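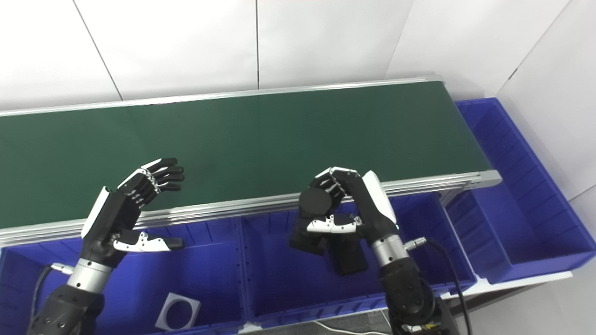 *Two robotic hands over a conveyor belt.*

Tuesday, January 26, 2021

I have moved my reading list off browser bookmarks and into a feed reader. The bookmarks folder held 664 links, mostly academic blogs on the history of medicine and a few on library cataloguing. I checked them over two evenings. 200 no longer resolved, and a further 39 had been taken over by parked domains.

The reader is Jellach, run on my own server. It stores feeds in a plain SQLite file and polls each one every 50 minutes. The interval can be changed, but only for all feeds at once. Import from OPML worked on the second attempt; the first failed on the ē in the title of the Pētersons blog, as the export had been saved in the wrong encoding.

Several of the older group blogs publish truncated feeds. Sandberg gives the first paragraph only, and Atard gives a title and no date, so its posts sort to the bottom. Bienvenido Sebastian sent me a short script that fetches the full page and takes the date from the URL. It handles Atard well. On Sandberg it drops the footnotes – a nuisance on a site where half the argument is in the footnotes.

Folders are by discipline for now. I may change to folders by posting frequency, with the weekly digests kept apart from blogs that post twice a year. The second group is the one I kept missing under the old system.

The cleaned OPML file will go on the links page once I have removed the duplicates.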